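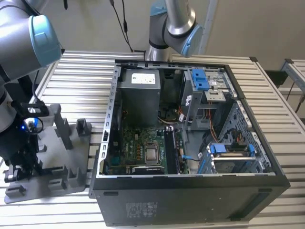

I'd lived on the Gulwood road for years before Elspeth Shearer got me to hold the speed gun. She had the hi-vis vests in her boot and a flask of soup, and she wasn't asking.

"Thirty limit," she said. "Just read me the numbers."

So I stood by the Asiscombe turning in a vest made for a much bigger man (Renzo Mancuso, it had his name inked in the collar) and read out numbers. Forty-one. Thirty-eight. Then a little green van, fifty-two, and I went quiet, as I knew that van. I'd paid for half of it!
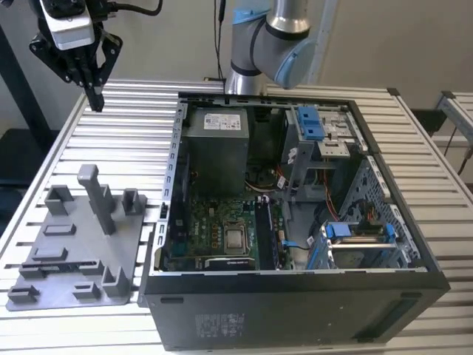 The open tower on the bench, with its cover off.

"Well?" said Elspeth, pencil up.

My brother-in-law Yusri waved at me as he went by. He tooted, even.

"Fifty-two," I said.

She wrote it down without a word and poured me some soup. 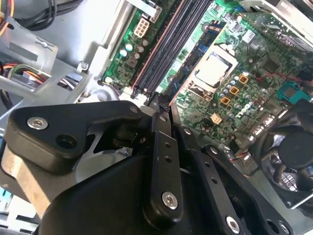 He rang that night, all cheerful, wanting to know what I'd been doing in a yellow dress by the hedge. I said I'd tell him on Sunday, then I said no, I'd tell him now, and went and shut the kitchen door.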